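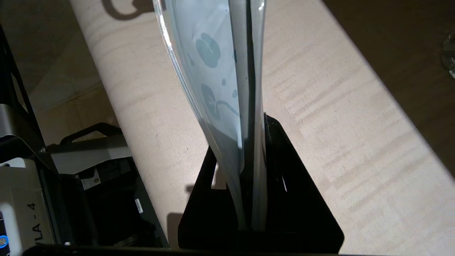 Robots on the Pouch Line at Tangen
Posted Mar 20, 2018 by Folke Fjeld

Gokness packs small printed goods in clear plastic for mail order. Until last September all of it was done by hand at the Tangen site. Now 2 robot arms share the work with the day crew. The pictures on this page show the handling at close range.

The patterned sheet stays visible through the clear sleeve while the black gripper holds the lower end. Thin plastic creases easily, and the packers still check each piece for folds before it goes in a mailing box.

The Madeo order is the biggest one on the list, with 3292 pieces. The crew used to do 600 a day and finish with sore thumbs. Most of them now spend the morning on checking and labeling, and the afternoon on returns. Two people have trained to set up the arms and clear jams. Their pay grade went up with the new duties. The part people complain about is the waiting when an arm stops, and the noise of the compressor next door.

Clear zipper pouch, held between the black finger and the plate beside it. The zipper pull sits just above the finger tip, and a card or booklet with navy shapes stands behind the pouch.
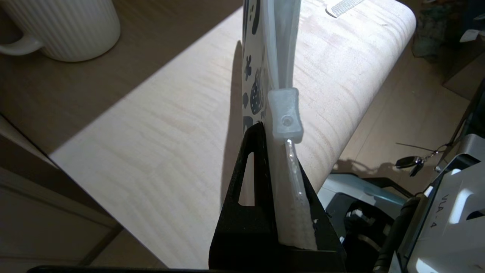
Did anyone lose a job when the arms came in?
Everyone on the day crew was kept on. One packer asked to move to the Zestano warehouse, and that position was filled with a trainee who splits the week between packing and setup.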